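We use cookies to improve your reading experience. By continuing to browse you accept our cookie policy. Accept | Manage settings

4.2 Adapter task: data and setup

The adapter task is the hardest of the set, so most of the recording time went here. Total of 941 demonstrations, all teleoperated, all on the same table. Of these 361 were kept for training after we dropped the ones with lost hand tracking. Policy is Skuleslow with the Obura encoder, same weights as in Section 3. No extra tuning.

The task is contact-heavy. The hand has to hold the strip down and get the thumb under the adapter — two contacts, one hand, and no second arm to steady anything. Strip lies loose on the mat, not clamped. We tried clamping early on and it made the numbers look better, but the policy then fell apart on any strip that could slide. The rest of the table was left cluttered on purpose (bowl of parts, cube, crate, pegs), because Susham showed large drops when training was done on a bare table.

Figure 4a gives the contact phase, fingers near the switch end and thumb curled beneath the adapter. An operator stays within reach of the cord coil in this phase. 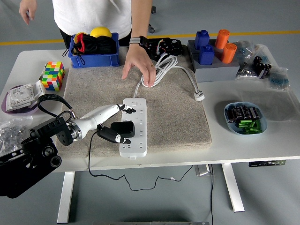
4.3 Phase labels

Labels were added by hand by one annotator (Adebayo Bako) in two passes. Three phases: free, approach, contact. A step counts as contact when any finger touches the strip or the adapter. Cable contact does not count. This matters more than we expected — the thin black cable often hangs below the table in front of the arm, and an early version of the labeler marked it as contact when it brushed the wrist.

Free phase is anything where the hand is clear of the strip, wherever else it may be. In Figure 4b the open hand is over by the crate, fingers spread, and the adapter sits in a middle socket. Frames like this one get the free label even though the adapter is in full view. The baseline (Dadness) confuses these with approach alot, since it reads the object state and mostly ignores where the hand is.
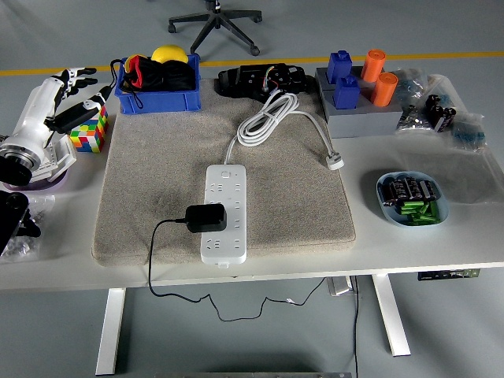
4.4 Results

Evaluation used 228 held-out episodes, scored per step, limit of 2,000 steps each. Our labeler beats Dadness on free and approach, ties on contact. The gain on approach is the larger one. Most leftover errors fall within a few steps of a phase change, where the two annotation passes also disagree, so we do not read much into them.

Two failure types worth noting. First, occlusion: when the black fingers close over the black adapter there is very little contrast and the thumb is easily lost. Adding wrist current as an input helps here, see Table 3. Second, the cord. The coil moves between episodes and the encoder sometimes treats its new shape as a change in the strip. Random crops during training reduced this but did not remove it. A depth channel would probaly help, left for later work.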